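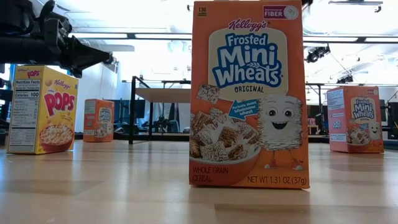

# Skivamov Countertop Grain Mill

We've been milling flour at home on the Skivamov since May, and we still get a little excited every time the hopper goes quiet and there's a heap of fresh whole wheat in the drawer underneath. It smells like a hayfield! If you've only ever bought flour in a paper sack, the first loaf is going to surprise you.

The mill is made by Dravcombe, a small shop that started out repairing coffee grinders. You can tell. The adjustment ring clicks firmly into each setting, the lid fits tight, and the whole thing comes apart for brushing out with one coin-slot screw.

## What it grinds

- Hard and soft wheat, spelt, rye, barley
- Dry corn (popcorn kernels are fine, run them coarse first)
- Rice, millet, buckwheat
- Oat groats, on a medium setting or coarser

Please keep oily seeds out of it. Flax, sesame and nuts will glaze the stones, and cleaning that off is a slow job with dry rice and patience.

## Details

| | |
|---|---|
| Stones | Ceramic, 70 mm |
| Height | 293 mm |
| Width | 159 mm |
| Noise at one meter | 67 dB |
| Housing | Beech, oiled |
| Cord | Detachable, stores in the base |

## Getting started

Run a cup of cheap white rice through it before your first real batch and throw that flour away. Always switch the motor on before you pour in grain — it can stall if the stones are already packed. For sandwich bread, start at the third click from fine. For cracked wheat porridge, open it up to nine or ten and sift out the dust.

Fresh flour drinks more water than store flour, so hold back a spoonful or two of flour until you see how the dough feels. Solveig Strömberg, who wrote the recipe booklet, lets hers sit for half an hour before kneading. Her rye crispbread on page four is worth the price of a bag of rye all by itself, and the barley pancakes are great too (double the batch).

## In the box

Mill, flour drawer, stiff brush, recipe booklet and a spare drawer gasket. The Sulholm sifter attachment is sold separately and fits every Skivamov with the round spout. Older square-spout mills need the adapter ring.

Replacement stones ship every Thursday.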